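Acta de la reunión de la Asociación Musical Halix
8 de enero de 2018

Asistimos: Audrey-Anne Petrenko, Waraporn Thepsuriya, Jintana Meesuk, Yaowalak Yensuk y yo, Waraporn Srisuk, que me toca otra vez levantar acta. Como hay dos Waraporn en la mesa, en adelante ella es Thepsuriya y yo soy yo. Aviso también de que escribo como hablo, así que quien quiera un acta seria que se apunte para la próxima, que encantada le paso la libreta.

1. Acta anterior

La leímos en voz alta, deprisa, y Jintana pidió una corrección: donde puse que el cuarteto de cuerda «desafinó un poco» en el concierto de Navidad tenía que haber puesto que la sala estaba helada. Queda corregido (la sala estaba helada, y el cuarteto desafinó un poco). Aprobada.

2. Programa del concierto de febrero

Este punto se nos comió media tarde. El concierto está dedicado a la canción ligera y a la música de cine, y la idea es que toquen sobre todo los alumnos mayores, con los pequeños abriendo y cerrando. Audrey-Anne traía una propuesta muy bonita, escrita a mano, con tantas piezas que cuando Yaowalak sumó las duraciones se nos quedó a todas la misma cara. Tenemos la sala Wututach 90 minutos contando los aplausos y los cambios de sillas, que con los chelos nunca son rápidos.

Quedamos en quitar las dos suites orquestales y dejar las canciones. Audrey-Anne defendió la segunda suite con uñas y dientes, porque tiene el solo de trompeta y lleva desde otoño preparándolo con el chico. Al final se salva el solo, con acompañamiento de piano, y la suite entera se guarda para verano. A mí me parece un buen arreglo. A ella regular, pero votó a favor.

El orden, de momento: coro infantil, canciones a dúo, el solo de trompeta, la guitarra, el conjunto de viento y el coro otra vez para terminar, esta vez con el público de pie si se anima. El vals lento va antes de la guitarra o después, según decida Jintana cuando oiga a la pianista nueva. Yo pedí que no acabemos con la marcha. Se acabó con la marcha el año pasado y el anterior. Me dieron la razón, con lo que me fui contentísima a por más té.

Queda pendiente el presentador. Thepsuriya se ofreció y luego se arrepintió en la misma frase. La llamaré esta semana a ver en cuál de las dos la pillo.

3. Premio Kwiatkowski para jóvenes intérpretes

Lo importante de la tarde, y lo que más correos nos ha traído. El premio lo dejó encargado en su testamento la familia Kwiatkowski, que durante años nos prestó el piano de su casa, y esta va a ser la primera convocatoria. La dotación es de 3.000 euros y se entrega entera a una sola persona. Hubo quien quería repartirla en tres, y lo discutimos a fondo, pero el papel de la familia habla de un premio y de un músico, en singular, y lo vamos a respetar.

Leímos las bases punto por punto. Cambiamos la palabra «talento» por «trabajo» en el segundo párrafo, a petición de Yaowalak, y quitamos lo de la carta de recomendación, que a los chavales que estudian por su cuenta les cerraba la puerta. La grabación se puede hacer con el teléfono. Audrey-Anne insistió en que se ponga así de claro, con la palabra teléfono, para que ninguna familia alquile un estudio.

El repertorio es libre, pero al menos una de las obras tiene que ser de música ligera o de banda sonora. Aquí Jintana preguntó qué hacemos si alguien manda un arreglo propio, y la verdad es que nos encantaría que alguien mandara un arreglo propio, así que se admite y se pide la partitura. 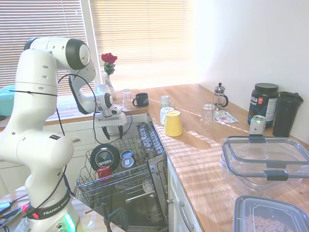
¿Hace falta estar matriculado en una escuela de música para presentarse al premio?
Puede presentarse cualquier intérprete joven que viva en la comarca, estudie en una escuela, con un profesor particular o por su cuenta; solo tiene que mandar la grabación y el formulario antes de que acabe febrero.

Lo pongo en el acta tal cual porque así va a ir también en la hoja informativa, y es lo que más nos han preguntado por teléfono. Yaowalak la redacta y me la pasa para quitarle comas.

Del jurado hablamos con más calma. Queremos tres personas y que ninguna dé clase a los candidatos, cosa que en un sitio como este tiene su miga. Thepsuriya propuso a una directora de coro de fuera a la que conoce de los cursos de verano, y a todas nos pareció estupenda. Para los otros dos puestos hay nombres sobre la mesa que no apunto hasta que les hayamos preguntado a ellos, no vaya a ser que se enteren por aquí. Las deliberaciones serán a puerta cerrada y el fallo se leerá en el concierto de verano, con el ganador tocando lo que quiera.

Aprobadas las bases por unanimidad. Hubo aplauso y todo.

4. El archivo de partituras

Jintana ha terminado el inventario de las cajas que nos llegaron de la antigua orquesta de baile Curkby. ¡Ha terminado! Después de tantos meses oyéndola quejarse del polvo, esto merecía brindis. Hay 49 arreglos completos con todas las particellas, y luego un montón de material suelto que irá emparejando con paciencia. Boleros, foxtrots, mucha canción de película, y un pasodoble con tachones en el que alguien escribió «más despacio, por Dios» encima de la parte del clarinete.

Lo que discutimos es qué se hace con ello. Yo soy partidaria de tocarlo, que para eso se escribió. Thepsuriya quiere que antes se escanee, porque el papel está quebradizo por las esquinas y cada vez que se abre una carpeta se queda un trocito en la mesa. Tiene razón ella, me fastidia admitirlo. Se escaneará primero lo completo y los músicos tocarán con copias. Los originales vuelven a sus carpetas, y las carpetas al armario alto de la sala de ensayo, lejos del radiador.

Tema derechos: bastantes arreglos van sin firma. Audrey-Anne va a escribir a los hijos del antiguo director de la orquesta por si guardan libretas o contratos. Mientras no sepamos quién los hizo no se cuelga nada en la página web. Tocarlos en un ensayo interno para ver cómo suenan, eso ya lo haremos (y yo pienso ir aunque no me toque). 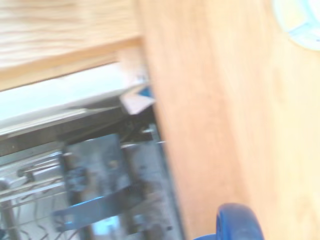 Y siguiendo con lo del escaneado, Yaowalak se encarga de poner nombre a los archivos, con el título delante y el instrumento detrás, y nos rogó que por favor nadie invente su propio sistema. Me miró a mí. Lo de «vals_bueno_definitivo» fue una sola vez y creo que ya he pagado por ello.

También salió la idea de montar en verano una velada entera con el repertorio de Curkby, con baile, en el patio de la escuela. Gustó mucho. No se vota todavía, hay que ver antes cuántos músicos se quedan en julio y si el conjunto de viento puede con los foxtrots, que son más puñeteros de lo que parecen.

5. Clases abiertas

El taller de canción para adultos sigue lleno y hay lista de espera. Thepsuriya, que lo lleva, dice que no puede meter a más gente sin que dejen de oírse entre ellos, y prefiere abrir un segundo grupo por la mañana. Cada clase sería de 40 minutos, la misma duración que ahora. Falta saber si la escuela nos deja el aula del piano vertical a esa hora. Yo pregunto.

El piano vertical, por cierto, necesita afinador. El mi grave hace una cosa rara cuando se pisa el pedal, y Audrey-Anne nos hizo una imitación tan buena que consta en acta.

Para los pequeños se mantiene el taller de ritmo. Jintana pidió material nuevo: baquetas, sobre todo, que desaparecen a una velocidad asombrosa, y un pandero que sustituya al rajado. Se aprueba la compra. Que guarde los recibos, por favor, que el año pasado me los dio dentro de un libro de solfeo y los encontré en otoño.

6. Carteles y programas de mano

El cartel de febrero lo dibuja la hermana de Yaowalak, como el del año pasado. Nos enseñó dos bocetos. Ganó el de la trompeta con bufanda por delante del de las butacas de cine, aunque a mí me daban pena las butacas y he pedido que vayan en la contraportada del programa. En el programa pondremos los nombres de todos los niños del coro, y los repasará cada familia antes de imprimir. Las letras, grandes esta vez, que en la sala se apaga la luz y luego todo el mundo saca el móvil para leer.

7. Ruegos y preguntas

Audrey-Anne ruega que se devuelvan los atriles a la sala de ensayo con sus tornillos.

Thepsuriya pregunta si alguien tiene su metrónomo. Lo tengo yo. Se lo llevo al próximo ensayo.

Jintana quiere que las reuniones empiecen con el punto más largo y dejen lo fácil para el final, cuando ya estamos cansadas. Lo probamos en la siguiente.

Tareas que quedan repartidas: yo, el presentador y el aula de la mañana. Yaowalak, la hoja informativa del premio y los nombres de los archivos. Audrey-Anne, la carta a la familia del director y el afinador. Thepsuriya, hablar con la directora de coro. Jintana, las baquetas, el pandero y decidir de una vez dónde va el vals.

La próxima reunión será en febrero, antes del ensayo general; mandaré la fecha por correo cuando sepamos los horarios de la sala.

Waraporn Srisuk, secretaria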